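Workshop notebook, July
Casein paint for the Nesden table, batch 151

Picking this up again after a gap that was longer than I meant it to be. The last few pages are mostly sums and a tea ring, so I'll set out where we are for anyone who opens the book while I'm away, and for me too, as I never remember what I was thinking a fortnight later.

The Nesden people want their long table painted, top and all, in a pale grey with some pink in it. They have been very patient and very nice about it, and they've sent back every sample so far with a kind little note. Too blue. Then too beige. Then one that I thought was lovely and that they said reminded them of a plaster cast. Fair enough! I did look at it again after that and couldn't see anything else.

I started with casein and borax, the way I learned it at Baumgartner, when we did all the panelling for the reading rooms and I spent a whole winter with my sleeves smelling of sour milk. Powdered casein soaked overnight in cold water until it has swollen and gone to a sort of soft curd, then the borax dissolved separately in hot water and stirred in while it's still warm. It goes from lumpy to glossy in front of you, and I still get a small thrill from it. Leave it to stand before the pigment goes in. I rushed this on the first Nesden batch and found little translucent specks all through the dried film, like frogspawn, and had to sieve what was left through an old pair of tights.

Pigment is ground with plain water first, to a stiff paste, on the glass. I know Balakrishnan prefers to shake the dry powder straight into the binder with a drop of spirit to wet it, and he gets away with it for the earth colours, but the black floats and you never quite get it under. His tray of test strips from last month has a line of black crumbs along the edge of every one. We had a good-natured argument over that and agreed to do it my way for greys and his way for ochres, and that's the rule until one of us forgets.

The white is mostly chalk with titanium white to give it body. All chalk is beautiful dry and goes nearly transparent under oil, so anything that will be oiled has to be judged after the oil and never before. This caught me with the second sample. I matched it bone dry against their bit of card, felt very pleased, put a coat of oil over it and watched it drop to the colour of wet sand. So from here on every strip gets done in halves, bare one side and oiled the other, and the card gets held against the oiled half only.

For the pink I've been round the houses. Red oxide alone is too strong and a bit meaty, even the smallest pinch on the tip of a palette knife. The burnt sienna from Adis is gentler but brings an orange warmth with it, and in the evening, under the lamps, the strip looked like a biscuit. What finally began to work was the violet iron oxide, the one in the tall tin with the dented lid, which is a dull purple-brown in the jar and looks like nothing at all, and then lets down into the softest cool pink once there is plenty of white round it. With a breath of black behind it you have a grey that only shows its pink when you put it next to something really grey. That is exactly the thing they've been asking for in their notes, I think, only they kept calling it "warm" and I kept reaching for yellow.

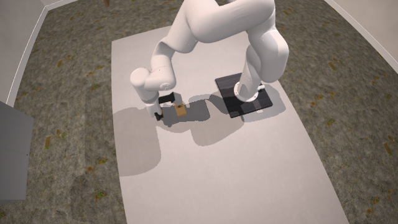 Light pinkish grey on a large smooth top. Note how pale it reads beside the black plate.

The black does a good deal of the work there, and it's worth remembering when we hand over a sample. A small square of colour on a white card looks darker and dirtier than the same colour spread over a whole table, and then you put something black on it and it seems to bleach. I've asked Nesden what is going to live on theirs. They have dark iron lamps and a lot of black folders, so I'm inclined to go one step deeper than the card and let the room pull it back up. Balakrishnan says I should match the card they gave us and stop being clever. He may be right. We'll send them both.

Strips so far in this batch, on offcuts from the same boards as the table:

Strip 3. Violet oxide and black, no chalk, all titanium. Very even, very opaque, and flat in the dull sense of the word. It looks like something out of a tin. Covers in two coats with no trouble. Not sending.

Strip 5. Chalk and titanium together, violet oxide, black. Much more life in it. You can see the brush if you get down low to it, and I like that, though I'll have to ask whether they do. Oiled half has gone a shade deeper but has kept its pink. Sending.

Strip 6. As above with a touch less black. Pretty, and a bit too close to the inside of a shell. Balakrishnan calls it Kama, after the café by the station that has walls this colour, and the name has stuck. Keeping it for ourselves, maybe for the cupboard doors in the kitchen, if we ever get round to them.

Strip 8. One step deeper than the card. This is my favourite and I'm trying hard not to say so when they come in.

On the surface itself, some notes while it's fresh. The boards were planed and then I wiped them over with a damp cloth to raise the grain, let them dry and took the fuzz off with a fine paper. First coat thinned well down, nearly a wash, and worked in both directions before finishing along the grain. It looks dreadful at this stage, streaky and thin and a horrible mauve, and anybody walking past will tell you so. Leave it. The second coat goes on at the thickness of single cream and the third the same. Light rub between coats with the grey pad, and get every bit of dust off, especially out of the corners, where it sits and turns to paste as soon as the wet brush finds it.

Work in long strokes right across and keep a wet edge. Casein grabs quickly in this weather. With the big doors open yesterday afternoon I had a lap mark down the middle of the trial board before I'd turned round to load the brush, and I had to scrub the lot back with a wet sponge. Doors shut for painting from now on, please, and I know it's stuffy. I did the next board at half past seven in the morning with a cup of tea and the radio on low and it went down like a dream.

The knots are still a worry. I sealed the larger ones with shellac and the paint has taken over them quite happily, but where the shellac ran past the edge of the knot there is a faint halo that shows from one side of the room and disappears from the other. Next board, try a smaller brush and feather it out with a rag and a bit of meths. Balakrishnan wants to leave the knots alone and let them ghost through with time. It's a nice thought for a kitchen table at home and I don't think it would go down well with Nesden, who have already spotted the one at the end and asked if it would "go away".

Oil or wax over the top? I keep changing my mind. Hard wax oil gives the best protection against cups, and I did the cup test properly, hot mug left standing on the oiled strip all through lunch, with only the faintest ring that went when I rubbed it with my thumb. Soap finish left the colour almost untouched, far truer to the dry paint, with that lovely soft feel under the hand. Then I put the same mug on it and got a ring you could have drawn round. For a table that will be worked at every day it has to be the oil. For a bedroom I'd choose soap every time.

One thing I want to look into is whether the oil yellows over the pink. There's an old door in the passage at the back that I did in something similar years ago, and the part behind the coats has definitely gone creamier than the part the window gets at. I'd always supposed that light did the damage, and with linseed it's the dark that brings the yellow on. I've put a half strip in the drawer with the hinges and its other half on the sill, and written the batch number on the back of each in pencil. Please don't tidy them away. The last lot of sill strips ended up under a wobbly stool.

Leftover paint is in the fridge in the lidded tub with the tape on it. It'll keep a few days and no more. If it smells of anything stronger than milk, throw it out and start again, and don't try to rescue it with more borax as I did in the spring, when we had to paint with our scarves over our noses.

Still to do: order more of the violet oxide before we begin on the table proper, and make sure it comes from the same maker, as the name covers all sorts of colours. Grind enough pigment paste in one go for all the coats and keep it under water in a jar. Ask Nesden about the underside, which they haven't mentioned, and which I'd like to give one thin coat so the boards move evenly on both faces. Wash out the good brush, which I have just noticed is still standing in the jug from this morning.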